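Pasolcombe Housewares Opens Loan Shelf for Cups, Bottles and Serving Pieces

PASOLCOMBE, November 23, 2020 - Herum Housewares will begin lending drinkware and small serving pieces from its Pangilinan Street shop, the company said. The new loan shelf carries 85 items, among them tumblers, measuring cups, trays, infusing bottles and small wooden cups. Customers can take home up to five pieces at a time and keep them for seven days.

The shelf was set up after shoppers kept asking the same thing at the counter: how does this cup feel after a week of coffee, and does this bottle fit in my refrigerator door? Herum does not take back drinkware once it has been used, so a wrong guess usually ended up at the back of a cupboard.

"People buy a bottle for iced tea and find out at home that they can't get their hand in to clean it," said Noel Malabanan, owner of Herum Housewares. "I would like them to find that out on one of ours."

Borrowers sign up in the shop and leave a deposit of $30, returned in full when the pieces come back. There is no charge for the loan itself. Anyone who decides to buy gets a new piece from stock, and the deposit can go toward the price. Chipped or cracked items are paid for at shelf price. Normal wear, such as light scratches on steel or a darker ring inside a wooden cup, is not charged.

All returned pieces are washed at the shop before they go out again. Steel and glass go through the dishwasher. Wooden cups are washed by hand, dried upside down on a rack and rubbed with food-safe oil when the grain looks dull. Jomar Mangubat, who manages the shelf, asks borrowers to rinse out fruit, tea leaves and spices before bringing bottles back.

The shop has also put together a set for cold infused drinks under its house name, Zumero. It is borrowed as one item and comes with a printed card covering citrus tea, plain cold tea and spiced fruit water. The card gives amounts for one bottle and can be kept.

A brushed steel tumbler, a translucent measuring cup, a white tray, a glass bottle with citrus slices in an amber-brown drink, and a small wooden cup sit on a white tabletop.
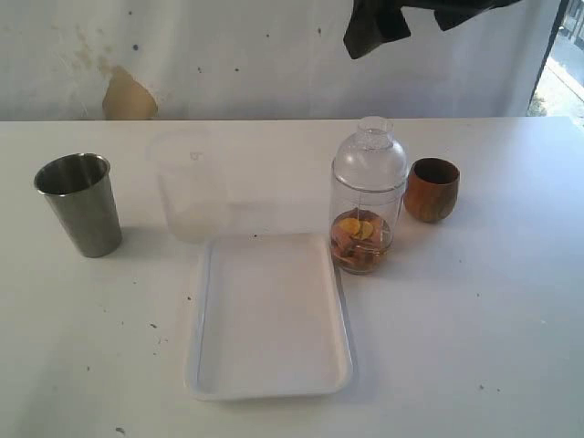

Can I put hot tea straight into a glass bottle?

Let the tea cool to room temperature first. Ordinary glass can crack when very hot liquid goes in, and a plastic top may warp. Brew in a heatproof pot, strain if needed, then pour and chill.

The loan shelf is at the front of the shop, next to the register. Pieces cannot be reserved by phone. Herum plans to review the list of items in March and will take suggestions at the counter until then.

Contact: Jomar Mangubat, Herum Housewares, Pangilinan Street, Pasolcombe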